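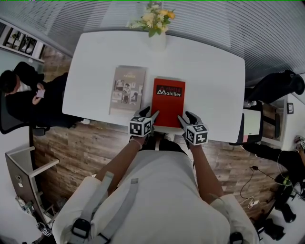 Dos libros y un jarrón con flores sobre la mesa blanca.

Foro > Oficina y papelería > Destructoras y encuadernadoras

Tema: Encuadernadora Rostix, ¿merece la pena?

tomillo_74
Vi la Rostix de espiral en la web de Clolach y dicen que perfora 2,000 hojas al día. ¿Alguien se lo cree? Es para apuntes y algún catálogo, nada serio.

Samah Radwan
No me lo creo. La tuve 3 meses y a partir de 9 hojas por golpe la palanca cruje y los agujeros salen torcidos. Devuelta.

gus_legajo
Pues la mía lleva cuatro años en la gestoría y sin quejas. ¿No estarías metiendo papel de mucho gramaje?

Samah Radwan
Papel normal de 80. Y lo de los cuatro años... ese modelo salió en enero del año pasado, será que tienes el antiguo, el de chapa.

gus_legajo
Puede ser, no lo he mirado. Aun así, por ese precio no vas a encontrar nada mejor.

papel_y_lapiz
La Arus es la misma máquina con otra pegatina. Los peines de Asamoah valen para las dos —o eso pone en la caja, que tampoco me fío mucho.

gus_legajo
La misma no, la Arus lleva el margen regulable.

papel_y_lapiz
Regulable en el folleto. Se mueve sola.

tomillo_74
O sea que ni una ni otra. ¿Y las opiniones de cinco estrellas de la tienda?

Samah Radwan
Lee las fechas, están casi todas puestas el mismo día.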